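In Praise of Owning One Good Hairbrush

My grandmother had a hairbrush that outlived two of her houses. It had a chipped handle and a faint smell of rose water, and it lived on a saucer beside her bed, and every evening at nine she sat on the edge of the mattress and took her hair down. We children were allowed to watch if we kept quiet. She always claimed she gave it 100 strokes, though I doubt any of us ever followed along to the end, and I have my suspicions about the total, because by the time the radio program finished she was already under the covers with her glasses off.

I have been thinking about that brush all winter, mostly because I cleaned out the bathroom cabinet in December and found what I can only describe as a geological record. There was a round brush I bought after a haircut that needed one. There was a travel brush that folded, and then would no longer unfold. There were combs from hotels, combs from school picture days, and a thing with rubber nubs that was meant to be used in the shower and mostly sat there holding water. My daughters are grown and living in Evdale with cabinets of their own, and I live alone with a head of hair that is not getting any thicker. What was I doing with all of it?
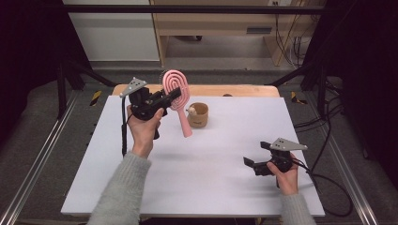
A pink brush with white-and-pink rings on its head, held upright.

So here is my opinion, for whatever it's worth to you over your coffee. I think most of us would be happier with one brush, decently made, that we bother to look after. I would say the same about kitchen knives and umbrellas, but I know brushes best, and a person should start with what she knows.

The first thing people say when I bring this up (and I do bring it up, ask my poor sister) is that different jobs need different tools. I grant that. My neighbor Albertina Leitão cut hair for 28 years in a little salon called Evia, and she could talk you through the case for a boar bristle or a vented back until your tea went cold. But when I asked her what she used on her own hair at home, she laughed and fetched me a brush that looked as if it had come out of a drugstore basket. She washes it every other week in warm water with a drop of shampoo, dries it face down on a towel, and has had it longer than her car. If a woman who earned her living with brushes needs only one, I feel I can manage.

The second thing people say is that they're cheap, so why fuss? And this is where I get a little heated, I'm afraid. Cheap is exactly how you come to own nine of them. You can't find yours on the morning of a wedding, so you pick up another on the way, and it costs less than the parking. Then it goes in the drawer with its cousins and collects lint. A thing that costs almost nothing still has to be made somewhere, and shipped, and put on a shelf, and in the end somebody has to haul it away. I don't say this to scold. I've thrown out more than my share, and I felt rotten standing over the bin.

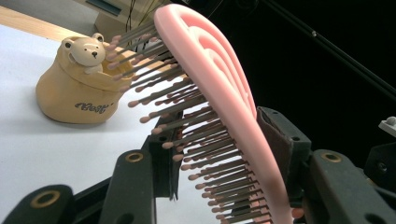 There's also the matter of cleaning, and I do understand why people avoid it. It's a dull little chore. You pull out the old hair with the end of a comb, you work around the pins with a soft toothbrush, and you find out things about your own scalp you'd rather not know. But I've come to like it. It takes as long as one side of a record, and I do it at the kitchen sink with the window open if the weather allows. Afterward the brush goes through my hair so easily that I feel a bit foolish for having waited.

I should admit that I haven't become a saint. I kept a second comb in my handbag, a tortoiseshell-looking one, for wind. And my younger daughter, who reads these columns and corrects them, wishes me to say that I also still have the round brush, which I am apparently "thinking about." She's right. It's in a shoebox in the hall closet with the hotel combs I couldn't part with, and I'm going to deal with it once the weather warms up.

My grandmother's brush went to my cousin, by the way, and I was sore about it for years. I called her last month to ask if she still had it. She does, and she uses it, and she keeps it on a saucer.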